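Jerton Community Hall to Reopen Main Room in January

The main room of the Jerton Community Hall will return to public use in January, following a program of interior improvements carried out under the direction of the Jerton Halls Trust. Regular bookings will resume from 8 a.m. on the first morning of opening, and groups that held a weekly slot before the work began have been offered the same hours at the same rate.

The improvements concern the lighting, the interior paintwork and the arrangement of tables on the upper level. The total cost was 834 hours of paid labor and a materials budget that the Trust reports was met in full from reserves. A grant of $2,000 from the Rosser Fund was applied to the purchase of household items for the hall's table-setting and home skills sessions.

"The room has always had good daylight, and the intention was to keep it that way," said Glenys Maihi, who chairs the Trust. "We asked the contractor to leave the ceiling beams as they were and to finish the walls in white. The trees outside the glass doors do a great deal for the room, and we did not wish to compete with them." 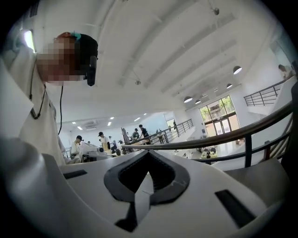 The contractor, Esitz Interiors, was also asked to review the pendant lamps. Tomos Humphreys, project manager for the firm, confirmed that the dome shades were retained and that new wiring was installed to allow the lamps to be switched separately from the smaller ceiling fixtures. Evening users had requested this change on several occasions. The glass doors have been rehung, and their dark metal frames were cleaned and treated.

The Trust has adopted a revised schedule of charges for occasional users. The rate for a private event will rise by 3 percent. Charges for schools and registered charities are unchanged. The main room may be booked for up to 30 people seated at tables, with a larger number permitted for standing events by prior agreement with the hall office.

Home skills sessions will be held on the upper level, at the gray tables beside the railing. The sessions are intended for adults who are preparing to live independently or returning to their own homes after a long absence, and they cover setting a table, clearing it, and putting items away in an agreed order. Lowri Pumphrey, who coordinates the program, said that the items in use are deliberately plain. A setting may consist of a white plate, a small bottle and a stem of artificial flowers, with toy vegetables used in place of fresh produce. 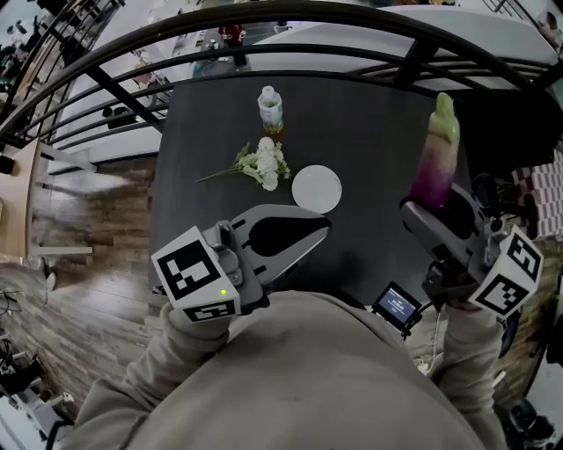

Participants work at their own pace and may repeat a session as often as they wish. Places are free of charge, but must be reserved in advance through the hall office. A printed guide to the sessions, prepared by Berwyn Probert, will be available at the entrance and may be taken home.

The white counters on the lower level will continue to be available for refreshments during public events. Users are reminded that all crockery must be washed and returned before the close of a booking, and that nothing may be hung from or rested on the black railing above.

Inquiries about regular bookings should be addressed to Themba Oosthuizen at the hall office, which is open from 9 a.m. until noon. Application forms for private events may be collected at the same hours.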